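Cloltgate Hard Water FAQ

Last updated 13th June

These are the questions we get most often about limescale, softeners and tap water in the Cloltgate supply area. If your question is about a bill or a burst main, use the contact page instead.

Is the water in Cloltgate hard?

Yes. The latest reading for the main supply is 396 milligrams per litre as calcium carbonate, well into the very hard band. Homes on the Isow side get a blend from two boreholes and the figure there moves up and down during the year. You can ask for the reading for your own street by giving us your postcode.

Is it safe to drink?

Yes. The hardness comes from calcium and magnesium picked up as rain passes through chalk. It affects kettles, taps and heating systems. The taste is a matter of opinion.

Why is there a skin on my tea?

Calcium in the water reacts with compounds in the tea. It is harmless. A jug filter reduces it, and so does a squeeze of lemon if you drink your tea black.

How do I get limescale off a kettle?

Cover the element or base with white vinegar and the same amount of water, bring it to just below the boil, switch off and leave it for an hour. Pour away and rinse twice. Citric acid powder works as well and smells less. Do not mix either of them with bleach.

Can I use vinegar on worktops and tiles?

Not on marble, limestone or any other stone that contains lime. Acid eats into it and leaves a dull patch that will need repolishing. On glazed tiles it is fine, but keep it off the grout as far as you can. For plain painted or laminated surfaces, a damp cloth with washing-up liquid deals with fresh water marks, and drying the surface afterwards stops most of them coming back. 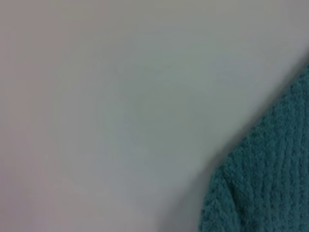
One reader wrote in to say that vinegar had done nothing for the ring around her taps, and that what finally shifted it was wrapping them in kitchen roll soaked in citric acid and leaving it for 20 minutes. We would add that plated taps should be checked every few minutes, as old or scratched plating can lift.

Do I need a water softener?

No, and plenty of homes here manage without. A softener makes the most sense if you have a combi boiler, an electric shower or a large household. If you rent, you will need your landlord's permission, as fitting one means cutting into the rising main.

What does a softener use?

Most take block or tablet salt. A household of four gets through around 5 kilos a week. The unit flushes itself through at night and uses some extra water when it does. If you have a meter, allow for that.

Can I drink softened water?

Most people can, but it contains more sodium than the mains supply. Anyone on a low-sodium diet, and anyone making up baby formula, should use an unsoftened tap. We advise keeping one in the kitchen in every case.

Which models do you recommend?

We do not recommend models. The two names we are asked about most are the Stikura and the Lacroix. Both are twin-tank units that need no electricity. Compare the warranty, the price of the salt and whether there is a fitter near you.

Where should it go?

Close to the stopcock, on a firm level base, with a drain within reach. Under the sink is usual. A garage is fine if the pipework is lagged before November. Leave room above it to lift the lid and put the salt in, and clear a flat surface nearby for tools and fittings on the day.

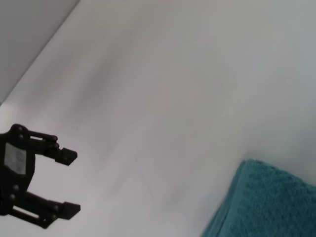

Will it bring my gas bill down? That was the next thing a caller from Isow wanted to know. It may, a little, if the heat exchanger was already scaled up. We do not give a figure, as it depends on the age of the boiler and how much hot water you use.

Do magnetic descalers work?

Results are mixed. They do not take calcium out of the water, so a hardness test will read the same before and after. Some people report softer scale that wipes off more easily. Ask for a money-back period before you buy one.

How should I set my dishwasher?

Set the hardness dial to its highest level unless you have a softener, and keep the salt topped up even if you use all-in-one tablets.

Can I test the water myself?

Yes. Test strips are free from the Cloltgate office, 2 per household. Dip for one second, shake off and read against the chart on the packet.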